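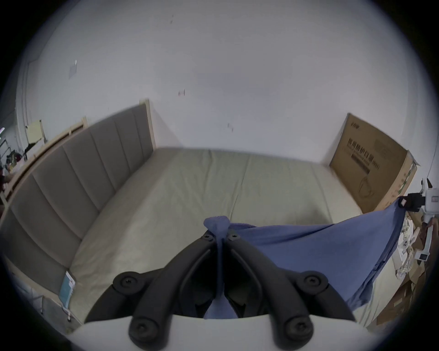 Two-Handed Cloth Tasks: Frequently Asked Questions

These answers cover the Lisinis practice note on handling cloth with paired grippers. They apply to all operators recording at Canthorpe. Where an answer differs from the wording of the note, the note takes precedence. Corrections go to Britt-Marie Fjeld.

General

Which tasks does the note cover?
Any task in which one piece of cloth is picked up, spread, folded or moved with two grippers. Bagging and hanging are in a separate note.

Is the note a safety standard?
No. It sets rules for consistent recording. Electrical safety and manual handling are covered by the site rules, which every operator signs before the first session.

Who may sign off a session?
The session lead or the deputy. For the bed tasks these are Ah-rin Ham and Casimiro Montoya. An operator may not sign off their own work.

Gripping and tension

Where should the cloth be held?
At a corner, or on an edge close to one. The fingertips should close on gathered fabric with a short tail left below the pinch. A grip on a single layer at the hem is allowed but tends to slip under load, and must be entered as a hem grip.

How much tension is allowed between the two grippers?
Enough to lift the cloth clear where the task calls for it, and no more. Some sag between the hands is acceptable. If a seam creaks or a fingertip shifts, both hands move inwards before anything else is done.

What if one hand loses the cloth?
Stop the other hand, lower it to the mattress and mark the attempt as a drop. Do not catch the cloth in the air. After 3 drops in a row the session lead checks the fingertips for wear.

May the cloth touch the floor?
It may not. If it does, end the attempt and change the cloth. 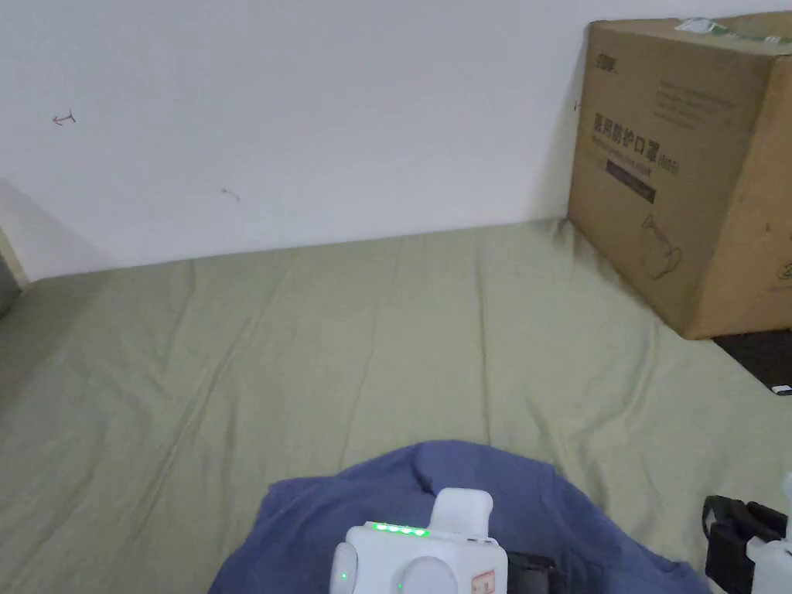 Work surface and rest positions

Does the mattress have to be covered?
Either state is permitted, covered or bare, but it must be entered in the session sheet. The sheet need not be ironed. Creases are part of the task, and operators should not smooth them between attempts unless the script says so.

What may stay near the bed?
Boxes and furniture may stay if they are outside the reach of both hands. Once a session has begun they are left where they are – moving a carton halfway through makes the attempts hard to compare.

Where do the grippers go between attempts?
On the bed surface or on the stand, fingers pointing away from the operator. Resting a gripper on the cloth is allowed during a pause, but the next attempt may not start from that position.

Do status lights have to be checked?
Yes, on both units, before each attempt. The expected patterns are on the card supplied with the equipment. Anything not on the card is a fault and is reported to Wanda Van Dusen.

Records and people nearby

How long is a session sheet kept?
For 535 days from sign-off, on paper or as a scan.

May other people be in the room?
Yes, provided they stay outside the working area and have been told that recording is in progress.

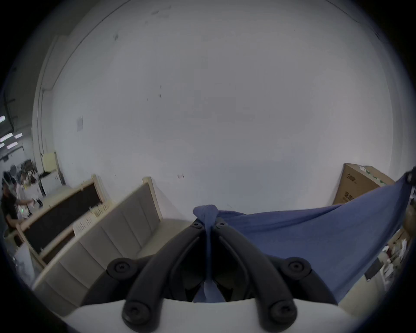 They do not need to stop their own work. Anyone who has not agreed to be recorded should tell the session lead, who will either change the direction of work or wait. Marisol Yazzie keeps the consent forms and can confirm whether one is on file.

Can an attempt be repeated if someone walks through?
Yes. Mark the first one as interrupted and keep it. Attempts are never deleted on site.

When is the note next reviewed?
In March. Proposed changes should quote the paragraph concerned and be sent to Britt-Marie Fjeld before the end of February.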